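Willell Hand Gripper Kit (pair)

Kits and parts > Grippers > Hand-held

Part no. 1459 (pair, left and right)
Part no. 1410 (spare finger set)
Designed by Sándor Virág and Anikó Győri at the Plellard shared workshop
Page last changed 10/12/21

What you get

Two hand-held grippers, one for each hand, as a kit of printed parts, fixings and cable. You squeeze the handle and the fingers close. Let go and they open again. There is a position sensor in each body, so whatever your hand does on the handle comes out of the cable as a number, and you can log it, play it back, or use it to drive the motor version of the same fingers on an arm.

We started on these because three of us were trying to teach a home-built arm to do kitchen jobs, and steering it from a game pad was miserable. You could get it to pick up a cup eventually, but the movement looked like somebody parking a lorry. With a gripper in each hand you just do the job yourself, at your own speed, with your own wrists, and the arm gets a much better lesson. The first time Jeanie folded a tea towel with a pair of them we all stood there grinning!

In the box

Left body and right body, printed, black
Finger set, fitted at the factory end (well, at our bench)
Springs, light and medium
Position sensors, already soldered to their boards
Cables, black, one per gripper
Screws, threaded inserts and a short hex key
Printed build notes with drawings

Not in the box: a computer to log to, a camera, and anything to pick up.

Building it

Allow an evening. If you have put together a flat-pack drawer and soldered a plug you will be fine, and if you haven't soldered before you can still do it, as the fiddly joints are done for you. Two screws on each body are longer than the others and go at the heel of the handle. Put a short one there and it will seem to hold, then work loose after a week of use.

Fit the light spring first. Nearly everyone goes for the medium one because it feels more like a proper tool in the hand, and then they wonder why their thumb aches. The medium spring is good for heavy things and for people with big hands (Csaba swears by it). For cloth, paper and soft packaging the light one is lovely.

The cable leaves the body through a slot with a small printed clamp. Leave a loose loop of cable before you do the clamp up. If you pull it tight, every turn of your wrist tugs on the sensor board, and you will see it in the readings as a little step that has nothing to do with your fingers. Let the cable hang outside your wrist and mind your sleeves.

Setting the zero

Plug in, open the logging program, hold the gripper open and press Z. Close it fully on nothing and press X. Do the same for the other hand. The numbers are kept on the board, so you only need to do it again if you change a spring or a finger set.

If left and right come up swapped, swap the plugs. There is a setting for it as well, but the setting is easy to forget and then your whole evening's recording is back to front. Ask me how I know — or ask Sándor, who had to listen to me complain.

Good first jobs

Start with something rigid that stands up by itself, like a beaker or a box of tea. Move it from one side of the table to the other with one hand, then pass it between hands. After that, try putting it into something with a soft edge. A cloth bag is a brilliant test. The opening never stays where you left it, the straps get in the way, and you quickly find out how much you rely on your second hand to hold things steady while the first one works. An open box with stiff walls is a kinder target and makes a good next-door exercise.

Clear the table of everything you don't need and use a plain, pale top if you are recording with a camera. We lay a board over our bench for this.

Questions we get

Can I buy just one? Yes, write to us and say which hand. The price is a bit more than half the pair, on account of the packing.

Do they fit the Naltus arm? The fingers do, with the adaptor plate. The plate file is free to download and prints flat without supports. You want the thick version if your arm has the older wrist.

Is there a wireless one? Macarena Llorente has a battery version running and it is very promising, but the pack makes the handle heavy at the back and we aren't happy with the balance yet. Cables for now.

Can I print my own bodies? Please do! Files are on the downloads page, and we sell the sensor boards on their own. Print the handle on its side. If you print it upright the layers run the wrong way and it will split where you squeeze.

How long do the fingers last? The pads wear first. Swap them when cloth starts to slip. The spare set comes with pads on.

Changes in this version

The clamp for the cable is wider and no longer needs glue. The handle is slightly shorter, after several people with small hands told us they were reaching for it. The old springs fit the new bodies, but the old bodies will not take the new clamp, sorry. The logging program now writes one file for both hands, and it saves as it goes, so a crash loses you a few seconds instead of the whole session.

Known niggles

The right-hand body sometimes squeaks when new. A tiny dab of silicone grease on the pivot cures it. Keep grease well away from the pads.

On very long cables the readings can get noisy. Stick to the cable we supply or go shorter. Anikó is trying out a shielded type from Kovács and will put her notes up in December with the next set of drawings.

Ordering and help

We make these in small batches, so if the button says "waiting list" put your name down and we'll write when the next lot is ready. You don't pay until then. Repairs are done at cost, and we are always pleased to see a well-used pair come back in. Jeanie Moffat looks after the help inbox and likes to see what people are building, so send photos.
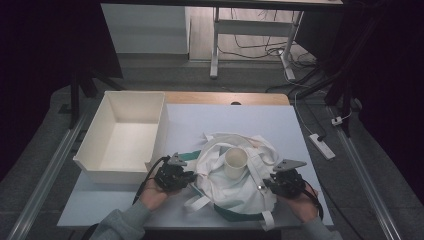

One gripper in each hand, working at a cloth bag with a cup standing in its opening.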